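4.3 Kitchen tasks as an outcome measure after stroke

Claims that kitchen-based practice shortens the road home after stroke are repeated far more often than they are tested. Our own data do not settle the matter, and we would caution readers against taking the group difference in Table 3 at face value. Of the 38 patients enrolled at the Skotham unit, 37 completed the first assessment and 26 were seen again at follow-up. The people we lost were older and had weaker grip in the affected hand at entry. Any average drawn from those who stayed is likely to flatter the program.

There is also the question of what a kitchen score measures. The Posotau checklist, which both sites used, rates each step of a simple meal task from "unable" to "independent" and adds the ratings up. A patient who slices well but forgets the heat can end up with the same total as one who is safe but slow. Therapists at Kunside told us they rarely looked at the total and made their discharge advice from one or two items. We think they were right to do so – the total hides the very thing a family needs to know.

Agreement between raters was acceptable for the cutting and pouring items and poor for anything involving judgment, such as whether a patient had "planned ahead." Earlier reports gave a single agreement figure for the whole checklist. We could not reproduce it, and we suspect it was carried by the easy items.

A further problem is practice. Patients at Kunside worked on the same meal task in therapy that they were later tested on, while those at Skotham did not. In August the Kunside team changed the test meal for the last 16 patients, and the advantage over Skotham shrank to a point where we would not want to defend it. The Bonsu trial reported a larger effect, but it too tested what it had trained.

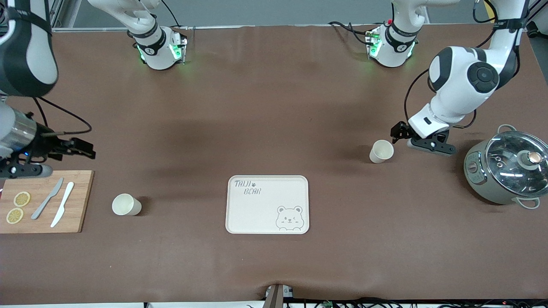 Figure 4. Tabletop with cutting board, paper cups, tray and electric cooking pot; two robot arms are mounted along the far edge.

None of this means that kitchen practice is useless. Patients liked it, attendance was good, and several families said it gave them a clearer idea of what help would be needed at home. Those are fair reasons to keep offering it. They are weak reasons to fund it in place of standard hand therapy, and we found no sound evidence that one can stand in for the other.

Future work should test patients on a meal they have not rehearsed, report items separately, and follow up those who drop out – by phone if need be. Until that is done, we see little value in pooling our results with the earlier studies.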